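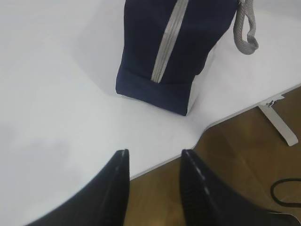 Loretta Kapoor wrote to ask whether any radio on sale now can record a programme on a timer, the way her old cassette machine did, without an account or a phone. The Druvby can, more or less, and I have been using one in the kitchen since November.

It is a portable DAB and FM set made by Sanadik. I paid £200 for mine. There is a cheaper model without the recorder, and if you only want the news while you wash up I would buy that one and keep the change.

Setting up took six minutes, most of it spent waiting for the station scan. The buttons are real buttons with the names printed on them, and the volume is a knob. You get 11 presets, which seems an odd number until you see how they are laid out: ten along the front and a larger one on top for whatever you listen to most. Mine is set to the local station for the morning phone-in.

Sound is good on speech. Voices come through clearly at low volume, and I can follow a play with the tap running. Music is a bit thin, and turning the bass up makes it boomy. I would not choose it for an orchestral concert, but most of my listening is talk and I have no complaint there.

The recorder saves to a memory card in a slot at the back. You pick a station, a start time and an end time, and say whether to repeat it daily or weekly. I have it down for a weekly drama repeat that goes out after I am in bed. It has missed one recording since I bought it, after a power cut reset the clock. The clock should correct itself from the DAB signal and the manual says it does, but only when the radio is next switched on. 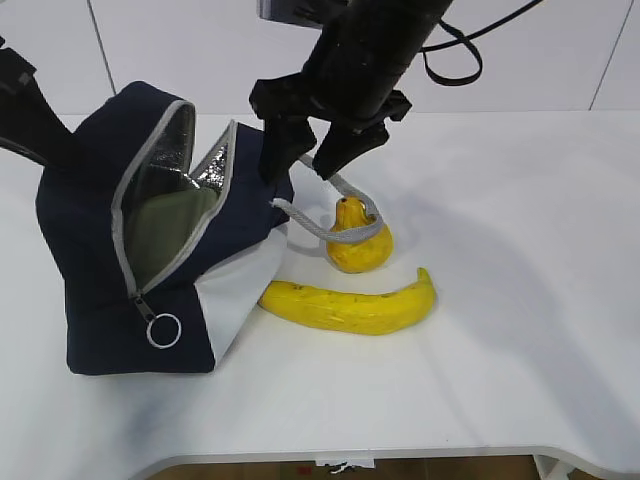
A reader who has the same set says the recordings start late on hers, by enough to lose the opening announcement, and that she now sets every timer two minutes early. I tried this and it is sound advice. Programmes slip anyway, and sport overruns, so I add five minutes at the end as well.

Playback is the weak part. Recordings are listed by date and time with no programme title, even though the title scrolls across the screen during the live broadcast. If you save a lot you will need to remember what was on when. You can skip back and forward in one-minute jumps, and it does keep your place when you switch off.

Battery life is 17 hours on the box. I got less, but I had the screen on bright. The battery pack can be changed by the owner — one screw, no glue — and Sanadik sells spares.
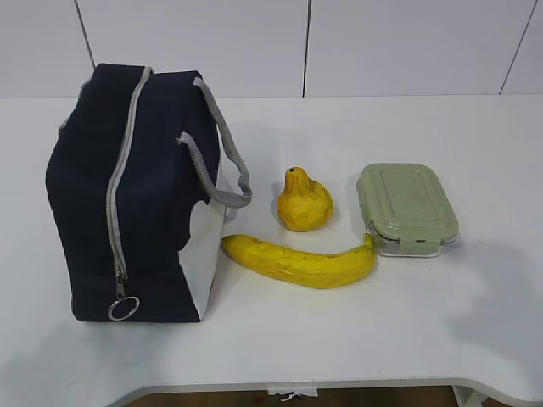 Navy and white bag, banana and a food container with a sage-green cover.

The Thaweesak portable is the obvious rival. It costs less, has better bass and looks smarter, but it has no timer and you go through a menu to change station. For live listening it is very good. For anyone who misses taping things off the radio, the Druvby is the one I would buy, with the timer caveat above.

Four out of five. It would lose another mark if the knob were a touch panel.

Reviewed February 2025

Related reviews
Thaweesak portable radio: six months on
Zustovis headphones for spoken word
Indoor aerials for poor FM reception
Pocket radios for the cricket
Is a separate CD player still worth having?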